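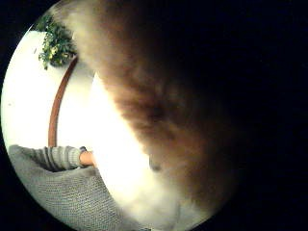
Cleta Border Crossing Office, visitor hall
Safety walk-through before the Nimri-Carkinon accession talks
June 27, 2018

Entrance and screening
Main doors open outward: Yes
Metal detector tested: Yes
Comment: Delegates from Nimri use the side door. It sticks. Prorden to plane the edge before July.

Meeting room
Seats set out: 38
Seats allowed under fire permit: 38
Comment: No standing places for press. Interpreters count toward the total.

Interpreter booths
Booths: 6
Air supply working: 5 of 6
Comment: Fan in booth 4 is dead. Keep the booth closed until it is replaced.

Exits and alarms
Exit signs lit: Yes
Extinguishers in date: 22
Extinguishers out of date: None
Comment: The flag stands block part of the north exit. Move them to the stage side. The Carkinon protocol office has been told.

First aid
Kit stocked: Partly
Comment: Burn dressings missing. Defibrillator battery shows full.

Result: Pass with corrections. Second visit needed for the side door, booth 4 and the north exit.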